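Plasska

Plasska is a cooked dip of charred eggplant, white beans and onion, eaten warm or at room temperature with flatbread. It is associated with the town of Wondano and the farm villages to its north. The name is used both for the dip and for the shared first course at which it is served.

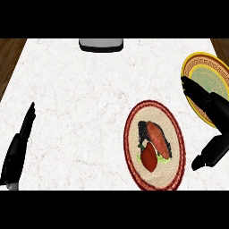

A white marble countertop with faint pink, beige and gray veins.

Composition

The base is eggplant cooked over an open flame or under a broiler until the skin is black and the flesh has collapsed. The skin is removed and the flesh is left in a strainer to drain. White beans, boiled without salt until soft, are mashed separately and passed through a coarse sieve. Onion is sliced thin and cooked slowly in oil until brown. The three parts are combined with garlic, lemon juice, salt and ground cumin.

The ratio of eggplant to beans differs from household to household. In Wondano the usual ratio is 2 parts drained eggplant to 1 part mashed beans by weight. North of the town the beans dominate and the result is stiff enough to be cut with a spoon. A version with no beans is called "thin plasska" and is regarded by most local cooks as a separate dish.

Preparation

Draining is the step that most affects texture. Eggplant flesh holds a large amount of water after charring, and undrained flesh separates from the bean mash within a few hours. Traditional recipes call for draining under a weighted plate until no more liquid runs. The liquid is discarded, as it is often bitter.

The onion is added in two portions. The first is chopped and stirred into the warm mixture, and the second is laid on top with its cooking oil. Lemon juice is added last, off the heat. The finished dip is spread in a shallow dish and marked with the back of a spoon so that the oil collects in the grooves.

Food processors are widely used for the beans but less often for the eggplant, which turns gluey when overworked. The cookbook author Firdevs Akbulut recommends chopping the eggplant with a knife on a board and folding it in by hand. Naveed Mirani's later collection gives a fully blended method, with an additional spoonful of oil to loosen the mixture.

Variants

Yammine is plasska made with roasted red pepper in place of half the eggplant. It is sweeter and is normally served cold. The cumin is left out and dried mint is used.

Jonow is a winter form made from dried eggplant that has been soaked overnight and simmered. It lacks the smoky taste of the fresh version, and smoked paprika is sometimes added to make up for it. Jonow is typically made in January, when stored onions are still firm.

Other recorded additions include chopped walnuts, yogurt, pickled green chili and pomegranate seeds. Tahini appears in restaurant recipes but is rare in home cooking. Its use brings the dish close to baba ghanoush, with which plasska is frequently confused on menus.

Serving

Plasska is set in the middle of the table and eaten with torn flatbread. Raw radish, cucumber and boiled egg are the common side items. At weddings it is served before the soup. Leftovers are used as a filling for fried turnovers or thinned with broth and eaten over rice.

Storage

The dip keeps for 3 days under refrigeration in a covered container. Freezing is possible for the bean-heavy form, though the onion softens and the garlic becomes stronger. The top layer of onion is best kept apart and added at serving.

Documentation

The earliest detailed account is a household survey by Nusrat Shaikh, who collected 33 recipes from Wondano and the northern villages. Of these, 27 included beans. Shaikh treated the bean form as the older one, reasoning that beans were stored all year and eggplant was available only in season. Tuncay Tatlı disputed this and argued that the beans were added to stretch the dish for large gatherings. The question has not been settled.

See also

Bean dips
Eggplant dishes
Flatbread

Last revised 4/26/21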